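Home | News | Club | Calendar | Contact

Talk notes, club night, Stestton
Kadri Toom
August 9, 2022
3 comments | Share

Phone off. Water. Start even if the back row is still getting coffee.

OPENING

Thanks for having me. Second time here, first time with a mic that works. Subject tonight is how a small team gets through a one-make season without going broke or falling out. Not a driving lesson. Ask Edgars for that, he's quicker than me and always was.

Quick show of hands, who has raced in a one-make series? Who has crewed? Who just likes the noise? (wait for laugh, move on if none)

WHY ONE-MAKE

Same car, same tire, same engine seal. You can't buy your way to the front, or not as easily. Budget goes on tires, entries, fuel, diesel for the van. And repairs. Always repairs.

Say the Hao story here. First race, thought I had a bad engine. Swapped data with Youssra Nasr, her straights were identical to mine. She was on the gas a car length earlier out of every slow corner. Engine was fine. I was the problem. Keep it short, last time I told this it took forever.

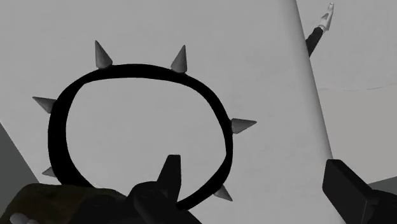
Spiked collar in the gripper.

THE MONEY BIT

Our whole first season ran on one set of spares and a borrowed trailer. Don't do that. What I'd do now:

Buy the second set of wheels before anything else. Wets on one, slicks on the other, no panic at the tire truck.

Log every lap on every tire. We got 244 laps out of our best set. Wrote it on the sidewall in paint pen, then in a notebook when the paint rubbed off. They were slow by the end but fine for practice.

Fusance deal: they gave us brake fluid and shirts. No cash. People turn up their noses at that. Take it. We never paid for fluid all year, and the shirts got us talking to people in the paddock at Fodelden who later did give us cash.

Don't read out the entry fees, they'll be out of date by September anyway.

QUALIFYING

This is where races go in our series. Field is close. At Fodelden I was 7th on the grid, and the gap to pole was less than a blink.

Go out early or go out late, never in the middle. Middle is traffic.
Two hard laps, then cool the tires, then one more go. If it isnt there by then come in.
Don't chase a tow from somebody who doesn't want to give you one. Wasted a whole session on that at Stestton. Some of you watched me do it.

Trevor Thibodeau had the pit board. Mention the radio dying. Mention that the board was better!! Only two things on it, position and laps left. Everything else was noise.

RACE STARTS

Cold tires, cold brakes, full tank. Everybody brave.
First corner at Fodelden tightens on you. Inside line looks free and it's a trap, you end up out on the marbles with someone in your door.
I lost three places there in race one. Race two, stayed outside, got them back plus one. Draw it on the board if there is one.

Slow down here, I always rush this part.

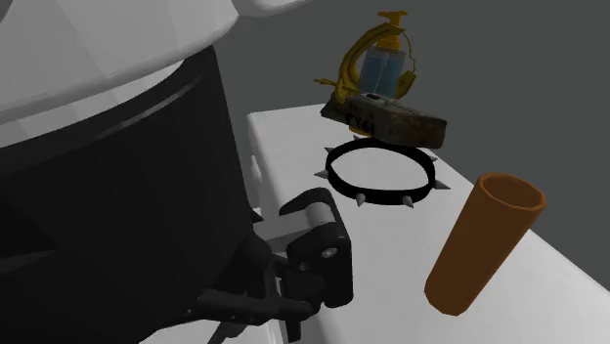

Nyokabi Rashidi said at the last club night that I have this backwards, that the inside is the right call if you brake a touch early and make the car wide, and that she'd passed me there doing exactly that. Fair. She did. My answer is that it works if you start on the inside row. From the outside row you have to cross somebody's nose to get there and the stewards do look at that now.

Let her argue if she's in the room. Good for the talk.

POINTS

Dropped scores. Explain it properly, half the room gets this wrong. You drop your worst 2 rounds. So a DNF isn't the end of anything. But people use up the drops by spring and then have to finish everything, and that's when they start driving scared.

We scored 442 with drops. Champion was well clear. The places behind were a scrap to the last lap and we came out of it ok.

Best result of the year came from a boring race. Started ninth, finished fifth, touched nobody. Edgars Bite won that one and still complained about his gearbox the whole way through dinner.

CREW

Feed them. Proper food, not crisps. (chips!! say chips)
One person decides on tires. One. We had three opinions at Hao in drizzle and went out on the wrong ones.
Have the row at home, not in the awning.
Write the job list the night befoer. Wheel nuts, fuel, belts, transponder. Somebody forgot the transponder once. It was me.

NEXT YEAR

Same car. New clutch. Looking for a second driver to share test days at Stestton, come and find me after. Must be able to tow.

Questions. If nobody asks, ask Trevor to tell the one about the jack.

Previous | Next | Back to top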